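Nedari Table Objects, read me first

The folder contains 194 pictures of small things on a table: bottles, cups, tools and similar. Dalibor Charvát and Yurani Grajales chose the objects in January. I, Mesfin Berhe, wrote the labels and this text. Last change: 9th April.

How the labels are written

Each picture has one line in labels.csv. The main object comes first, then the neighbors, separated by a semicolon. Please use the everyday name (cup, bottle, meter) and put the color before it. If you cannot read the print on a label, write "print unclear" and do not guess the brand. We had two lists of names before, one from Oltard and one from Ashby. They are now joined, but in the older lines you may still find "beaker" in the place of "cup". Corrections are welcome, please send them to Corey Costigan. 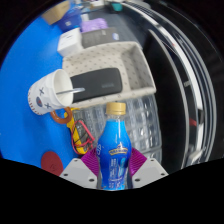 Category: drinks and tableware, mixed

Main object: plastic drink bottle, upright, gold screw cap, blue label, print unclear.
Neighbors: white paper cup, tilted, with a stirrer or spoon; brown ring-shaped handle; yellow handheld meter.
Note: the meter belongs to the category "tools" but it stays in this line as a neighbor. The surface is written as "blue".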